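The letter from the energy company arrived in July, two pages, with a leaflet about a happy family standing next to a boiler. From the autumn our gas at Graledley will contain a share of biomethane, it said, and I would notice no difference. I would notice a small difference on the bill.

I have nothing against biomethane. The plant is out at Sikstead, and I went to the open evening because there was nothing on and they had promised cake. You stand on a gravel path and look at three green domes, and a man in a very clean hard hat tells you what goes in one end. Slurry, mostly. Potato peelings from Hivovside. He said it with real affection.

What I wanted to know was whether the gas reaching my stove would be the Sikstead gas. It won't, or it might, but you can't tell. It all goes into the same pipe and the green part is sorted out afterward, on paper, with certificates. I buy the certificate and somebody else may well get the molecules. I asked if the person getting my molecules could send me a card. He moved on to the next question.
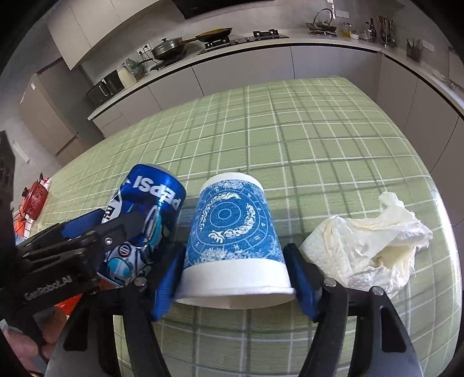 So I went home and did the math, which is a hobby you take up at a certain age. Last year we used 1,329 units of gas. The new tariff puts 262 of those down as renewable, and the rest is the same old stuff from under the sea. My brother-in-law Ingvar Hafstein, who sells heat pumps for Vídalín and is hard to stop once started, says I should quit fiddling with percentages and take the boiler out altogether. He has offered me 900 off the installation. He offered me that two years ago as well, so either it's a very good deal or it's the price.

I haven't said yes. The boiler is ugly and it makes a noise like a man clearing his throat before a speech, but it has never once failed in January. A heat pump would have to go where the bikes are, and the bikes would have to go where I am.

For now I've ticked the box for the greener tariff and sent the form back. They wrote again last week to say they need a meter reading.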